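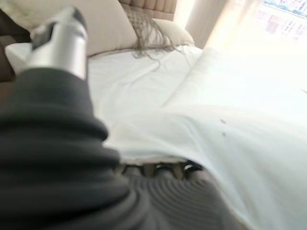

Clitodell Bedding Set, version 3

The set holds 2,000 episodes of a robot arm working with sheets and pillows on a bed. Iltley recorded them in furnished bedrooms, by daylight and by lamp.

Each episode has wrist video, joint positions and one short instruction in English. Blur and strong window light were not filtered out — please do your own selection if you need sharp pictures.

Split: 200 episodes are kept for testing. Do not train on them.

Known problem: in 9 episodes the gripper signal starts late. They are listed in skip.txt.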